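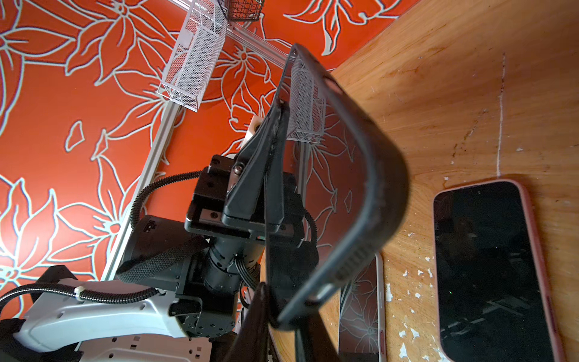
HOM 214: Storage and Small-Item Organization
Unit 6 handout: Mesh baskets, rails and the sorting of handheld accessories
Prepared by Erlinda Tagle. Revised August 7, 2022.

Read before the practical. Bring the Unit 5 sheet (drawer inserts), as the item codes carry over.

6.1 Scope

This unit covers open storage for small items kept near a work surface: phone cases, chargers, cables, keys, adapters, pens. Closed storage was treated in Unit 5. Wall-fixed storage is limited here to baskets carried on a metal rail or rail frame. Pegboard is in Unit 8.

6.2 Terms

Rail: a straight metal bar that carries one or more baskets. A rail frame is two or more rails joined at the corners.

Mesh: wire crossed at regular intervals. Fine mesh holds small items without loss. Coarse mesh is lighter for its size but lets thin items through.

Opening: the clear distance between neighboring wires, measured inside to inside. Not the distance between wire centers. Half the errors in last year's reports came from this.

Rim: the edge of the basket mouth. A solid rim takes a label; a bare wire rim does not, unless a clip is used.

Working load: the load the basket carries in ordinary use, with the rail attached to its intended support. Printed loads on packaging are often for the basket standing on a flat surface.

6.3 Choosing a basket

Match the opening to the smallest item in the group. The rule used in this course is that the opening should be no more than half the least dimension of the smallest item. A key ring with loose keys is treated as one item only if the ring is closed.

Depth is chosen second. A tall basket suits items that stand on edge. Phone cases are the usual instance: stored flat they stack badly, the upper ones slide, and the one wanted is at the bottom. Stored on edge, camera openings facing the same way, they can be pulled singly. Narrow baskets do this better than wide ones. In a wide basket, add a divider.

Color has no effect on function but is useful as a code. White for daily items and black for occasional items is the convention in the Mandstead room. Do not mix the two on one label.

6.4 Cases and bumpers

A bumper protects the edges of the phone and leaves the back open. A full case covers the back as well. For storage they behave differently:

A soft bumper flexes under side pressure and will take a set if packed tightly for a long period. Allow a finger's width of free space in each row.

A rigid case keeps its shape and can be packed closer, but its corners catch in coarse mesh.

Ribbed or textured edges grip adjacent cases. Lift straight up; do not drag.

Wipe cases before storing. Grit held between two cases will mark both.

6.5 Loading a rail

Place the heaviest basket nearest a support. Where the rail slopes, check each basket for sliding after loading and again at the end of the session. Baskets that tilt should be filled from the low side, with tall items at the back.

Worked case (Bristar rail, Tolentino fine mesh basket):

Basket, empty: 547 g
Contents, mixed cases and cables: 863 g
Total: 1,410 g

The same basket loaded with cases only came to 1,237 g, which leaves 690 g of contents. The difference of 173 g is owed to the cables, and it mattered more than the figure suggests because they had been coiled at one end. Renato Tan's group recorded a visible lean toward that end. Redistributing the coils corrected it with no change in total.

6.6 Patterned walls

Open mesh in front of a large floral or striped paper is harder to read than the same basket in front of a plain wall. Small dark items are still found easily against a light basket. Thin light-colored cables are not. Put cables in the dark basket, or back the light one with plain card cut to size.

6.7 Practical

Work in pairs. Each pair receives 24 items, one rail and three baskets.

1. Sort by use, then by smallest dimension. Record both orders.
2. Measure the opening of each basket at three points.
3. Assign items. Note any item that fails the half rule.
4. Load, weigh and label.
5. Exchange with another pair. Time the retrieval of five named items.
6. Repeat step 5 after one change of your own choosing.

Report retrieval times in seconds, without averaging across pairs. Jonalyn Dagdag has the scales; sign them out and zero them with the tray on.

6.8 Reading

Calimlim, Cherry Mae. Course notes on open storage, sections 2 and 4. Section 3 was withdrawn in May.
Prundum basket data sheet, copy in the course folder.

Reports go to Wilfredo Dimaculangan. Attach the raw sheet.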